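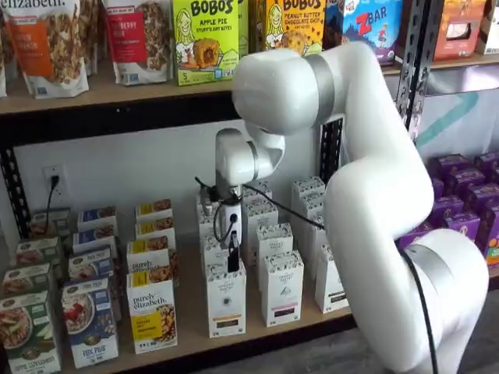
The Keltell arm at work over the cereal and tea in the Tendham demonstration aisle. (Supplied)

Shelf-tidying robot goes up for hire, snacks not included

Retailers who have always wanted an employee with one arm and no opinions about the roster can now rent one by the month.

Grander, the automation supplier based in Tendham, has opened bookings for Keltell, a shelf-facing service built around a single white robotic arm. For $2494 a month, the company will install the arm, teach it your packaging and send someone out when it sulks. A set-up fee of $279 per aisle is charged on top, and the contract runs for a minimum of five months.

The job is a humble one. Keltell is meant to straighten boxes, pull stock forward and report gaps, the sort of work usually handed to whichever teenager made eye contact with the manager. Grander has been showing it off since May on mocked-up grocery shelving stocked with granola, oat bites, breakfast cereal and tall boxes of tea.

The tea is there on purpose, according to product manager Anoma Munshi.

"Cereal is easy. It's a big flat box and it wants to stand up," she said. "Tea is narrow and there's always another one right behind it. If you're clumsy with the front box you've got the whole row on its side."

Asked how often that happened, Ms Munshi said it happened less than it used to.

Speed is not the selling point. Grander's brochure describes the arm's pace as "considered", and anyone who has waited behind a person choosing muesli will recognise the feeling. The company says the arm is designed to work after closing, when there are no customers for it to hold up and no toddlers to hand it things.

It also stays where it is put. One arm covers one bay, and a shop wanting a full aisle done will need either several arms or a good deal of patience. A version on a moving base is planned, though Grander would not say when, or what it might cost.

Sumaiya Karunaratne, who runs operations for the Sheikh chain of neighbourhood grocers, has signed up for a trial in two stores. She said she was curious about the gap reports, which arrive each morning as a plain list, and less excited about the rest.

"My night crew can face up a cereal bay while having an argument about football," she said. "I don't need that replaced. What I need is to know at six in the morning that we're out of the apple cinnamon, before a customer tells me at nine."

Her staff have been told that no shifts will be cut during the trial. They have also been told not to name the arm, an instruction Ms Karunaratne expects to be ignored by the end of the first week.

The fine print rewards a slow read. Glass jars are excluded, as is anything chilled, and bagged products are covered only if the bag can stand up without help. Dropped stock is the retailer's problem for the first month and Grander's after that. Products can be added to the arm's repertoire at no charge, but a change of packaging counts as a new product, so the Christmas editions will keep somebody busy.

Bookings are open now to grocers, pharmacies and what the order form calls "other shelf-based businesses". Libraries have asked, Ms Munshi said. They have been put on a waiting list.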